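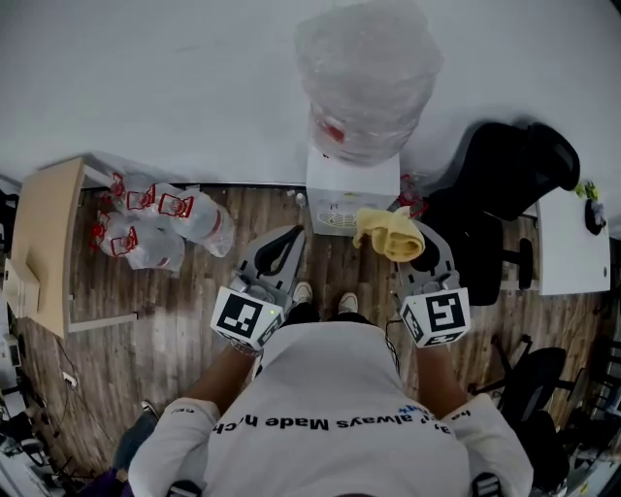 Rinico hand-held gripper pair: six weeks in, and would I sign for them again?

Review by Marta Yurchenko

I should say at the start that I'm the person who looks after the budget, so if you've come for a close reading of the joint design you'll want someone cleverer. What I can tell you is what it's like to pay for a pair of these, find a corner for them, and get people to use them for a whole working day without wanting to throw them across the room. We're a small team at Stadard, teaching robot arms to do household tidying (cloths, bottles, chair-straightening, that kind of thing), and most of this year's money has gone on collecting demonstrations by hand before we spend a penny on a second arm.

That order of spending was Bình Võ's idea and I fought it for longer than I like to admit. I had a lovely spreadsheet with an arm in it! But he was right that an arm sits idle whenever there's nothing good to train it on, and a pair of grippers can go out on the floor the morning they arrive. Ours came on a Friday, and Trinh Hà was folding a yellow cloth with them before I'd found the invoice.

What you get is a left and a right gripper in grey plastic, with a curved, open sort of claw and black pads on the fingers, and a white cube on each with the black square markers for tracking. There's a little green light on the cube, which I've grown very fond of as it saves me asking whether things are on. Ours is the wired version, so there's a thin black cable to think about, and we wear a harness with it. If you're pricing this up, please put the harness in from the beginning. I didn't, and had to go back and ask for more money in June, looking rather sheepish.

Comfort is better than I feared. We work in turns of 20 minutes and then swap, and Afroza Uddin, who has small hands and strong opinions, reckons she could go longer on the cloth work but not on bottles. Full bottles are heavy when you're holding them at the end of a claw, so we've moved to emptier ones for the afternoon. The pads grip cloth very nicely indeed. They're less happy with thin plastic wrap, which slides, and we've already been through one set of pads. A spare set is £12, and I'd buy 4 sets with the first order and save yourself the postage.

Now, the things I'd plan for that weren't in anybody's quotation. Floor space is the big one. You need a clear patch big enough for someone to turn with both arms out, and desks and office chairs have a way of creeping into it. We lost almost 55 minutes one day to shuffling furniture about, and I now count that sort of thing as a cost like any other. Power is another, as you'll want more sockets than you think and somewhere sensible for the cables to run. And then props: water by the multipack, cloths in more than one colour, odds and ends to pick up and put down. Cheap enough, but they want a line of their own, or they end up on somebody's personal card (mine).

We did look at the Raltard set as well. It's a bit lighter and the case is far nicer, but the replacement parts were only sold as a bundle, and I couldn't make the sums work over a year. If you only need a month's collecting and mean to sell the kit on, I might tell you to go the other way.

Grumbles: the Rinico manual is thin, the cubes pick up grubby fingermarks and we wipe them down every morning, and delivery slipped twice with very little said about it. Aslı Sezer on our side had to ring them herself to get a date, though once she got through they couldn't have been kinder.

So yes, I'd sign for them again, and in fact a second pair is in the draft for next year, with harnesses this time. The arm is still in the spreadsheet too, a few rows further down.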